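Marbled Paper and the Covered Box: Notes from the Tristdale Workroom

Posted Aug 3, 2020

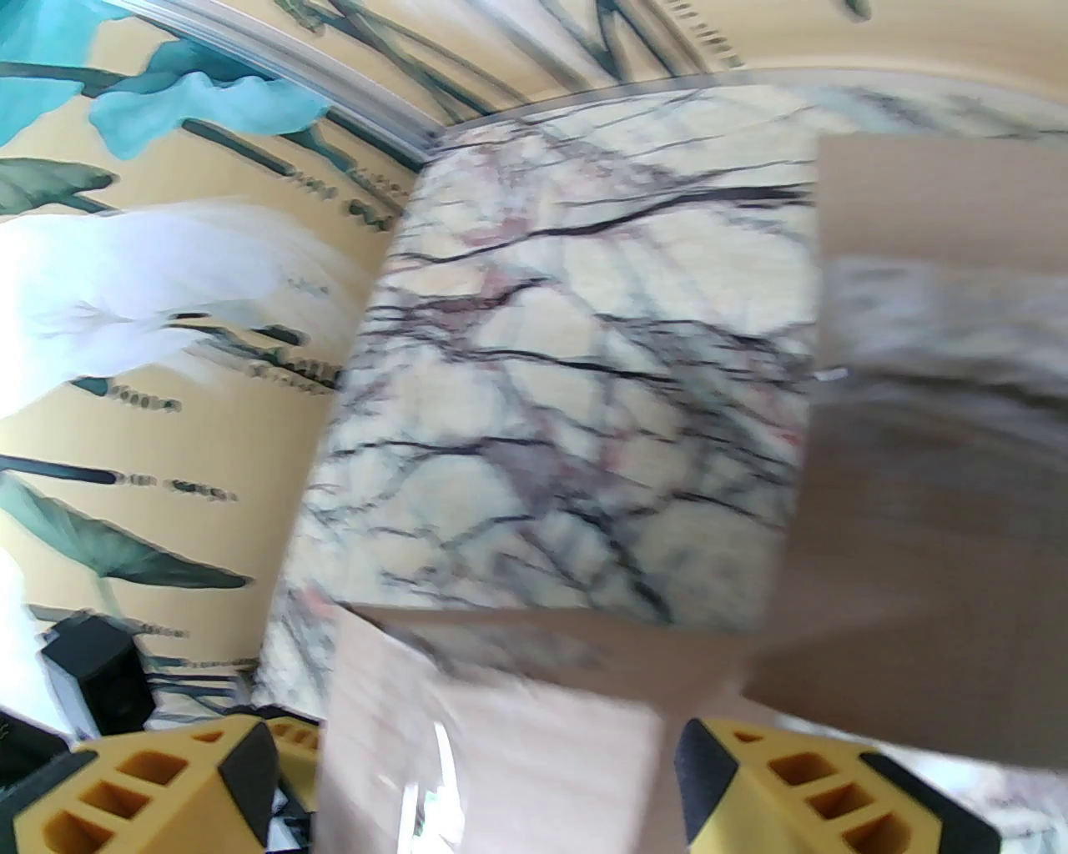
Dark veining on a cream ground, with patches of dusty pink.

It has been the practice of this blog to report on the workroom at intervals, and the last report was made in December. Readers have written since then to ask whether the paper boxes are still being made. They are, and the present entry is devoted to them.

The subject is the box covered in marble-patterned paper. I came to it through Hélène Zacharias, under whom I studied for two winters and who held that a box should be judged by its corners and by nothing else. I have departed from her teaching in one respect, which is that I now give as much time to the choice of sheet as to the construction. A bold vein asks a good deal of a small box. The lines run where they please, they meet the edge at odd angles, and the eye follows them over the side to see whether they continue. On a cube the difficulty is plain, every face being the same size and none of them being obviously the front.

My preference is for a pale ground with fine, dark, branching lines. Papers with a heavy gray cloud in them look well on the roll and poorly on anything under a foot wide. A little pink is welcome. Mayuree Wongsuwan, who shares the lease on the workroom, disagrees with me on the pink and keeps to plain greens, and our shelves are accordingly easy to tell apart.

The procedure followed here is as follows. The sheet is laid face up on the table and a card window, cut to the size of the face, is moved over it until a satisfactory passage is found. The place is marked on the reverse in pencil. Where the paper is to turn an edge, the turn is planned at this stage and the window moved again to see what will arrive on the adjoining side. I allow 20 minutes for this and generally exceed it. Only then is anything cut.

Paste is applied to the paper, never to the board, and the sheet is left to relax before it is set down. A bone folder is worked from the center outward through a piece of clean scrap. Decorative papers of the printed kind will take a shine if rubbed directly, and the shine does not come out. I have several boxes in my own closet that demonstrate the point.

There is also the question of how much to cover. For many years I covered everything, inside and out, including the base. Ermira Spahić, on a visit in the spring, remarked that a plain tan surface next to a busy one gives both of them some rest, and I have come to accept her view. A side left in the color of cardboard is not unfinished work if its edges are clean. The band of pattern that comes over from the neighboring face must be straight, however, and it must be the same width from end to end. A wavering band will be noticed from across the room.

Supplies have been a matter of some concern this year. The Draltitz paper I had used since the beginning is no longer stocked by the shop in town, and the remaining sheets have been set aside for repairs. Gordon Chan kindly sent samples of two replacements, Hevon and Nadar. The Hevon is the heavier and creases well but is reluctant at the corners. The Nadar is thin, takes paste quickly, and must be handled with decision. I have ordered nine sheets of the Nadar and will report on it when they have been used.

Correspondents have inquired about sales. The workroom does not sell. Boxes are given to friends, or kept for thread, letters and buttons, and one has gone to Mervin Cormier, who had asked for a container for his late father's fountain pens and supplied the measurements on the back of an envelope. The measurements were incorrect — the pens were longer by the width of a thumb — and a second box is in hand.

Comments on paste recipes remain open under the earlier entry. I would be particularly glad to hear from anyone who has kept wheat paste through a humid August without resorting to the refrigerator.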